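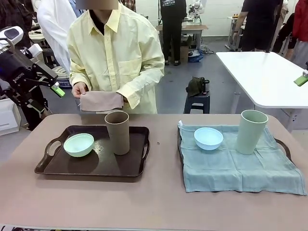
Questions I get a lot

Hi, I'm Angharad Bowen and I run Plovby, which is me, a spare bedroom full of shelves, and a kiln shed at the bottom of the garden. I make bowls, cups and the odd plate, and I ship them all over the country. I answer the same handful of emails most mornings, so I've put the answers on one page. If yours isn't covered, write to me anyway! I like getting mail.

Can I put your pottery in the dishwasher?

Yes. Everything I've glazed since I switched to my current clay goes in the dishwasher just fine, and mine goes in every night. Try not to let pieces knock against each other, that's where chips come from. If you bought something from me in the very early days (it'll have a little fish scratched on the bottom instead of a P), please wash those by hand. The glaze on them was softer and I was still learning.

What about the microwave?

Also fine for heating up food or a cup of coffee. The handles on my mugs can get warm, so grab a towel. Please don't take a bowl straight from the fridge and blast it on high for ages. Stoneware hates a sudden change of temperature, and it'll crack with a noise that makes you jump out of your skin. Same goes for putting a hot piece in cold water.

And the oven?

The baking dishes, yes, if they go in while the oven is still cold and heat up along with it. Bowls and cups, no. I wouldn't broil anything in any of them.

How hot do you fire?

The long answer is a spreadsheet. The short one is that my glaze firing tops out at 2,233 degrees Fahrenheit, then I leave the kiln shut until the next day and try very hard not to peek. I have peeked. I lost a shelf of plates that way and I'm still a bit sore over it.

Why doesn't my bowl match the one on your website?

Two reasons! Screens all show color a little differently, and glaze moves around with the weather in the kiln. The greens are the worst for it. One batch comes out like pea soup and the next is nearly gray. If you want a set that goes together, order it all at once and put a note in the box at checkout, and I'll pull pieces from the same firing. If you're adding to a set later on, send me a picture in daylight next to something white and I'll get as close as I can.

Do you take custom orders?

From April through to the end of summer, yes. The rest of the year I'm making stock for the holidays and I really can't squeeze anything in. I can do sizes, glazes and names or initials on the foot. I can't copy another potter's work, so please don't send me a picture of somebody else's mug and ask for that one but cheaper. It happens more than you'd think.

I ask for half up front on custom work. The other half is due when it's finished and you've seen photos.

How long will it take?

If it's in stock, I pack it within 4 days. Custom pieces take 11 weeks, and I know that sounds like forever, but things have to dry slowly, get fired, get glazed, get fired again, and then wait for me to have a full kiln load. If you need something for a wedding, tell me the date and I'll be straight with you if I can't make it.

Do you sell to cafes and restaurants?

I do, in small amounts. The Jelell range was made with cafes in mind. It's a thicker rim and a wider foot, so it stacks well and doesn't mind being slung around. The Ntuli range is thinner and prettier and I'd keep it at home. Minimum wholesale order is $400, and you can mix the two if you like.

My parcel turned up with something broken. What now?

Oh no, I'm sorry! Take a photo of the piece and one of the box, and email me both within a week. I'll send a new one if I have it, or your money back if I don't. No need to mail me the bits. I pack everything in shredded paper now and breakages are rare, but a box dropped from a truck is a box dropped from a truck.

Do you teach?

Not at the moment. I did evening classes for a while and loved the people, but I'd get home too tired to make anything of my own. If that changes I'll put it in the newsletter first.

Do you sell seconds?

Twice a year, online only. Wobbly rims, glaze drips, cups that lean. They all hold soup. Newsletter people get the link the night before everyone else.

Page last updated 2025-10-07. The shipping prices are on the checkout page now, so ignore the old list if you bookmarked it.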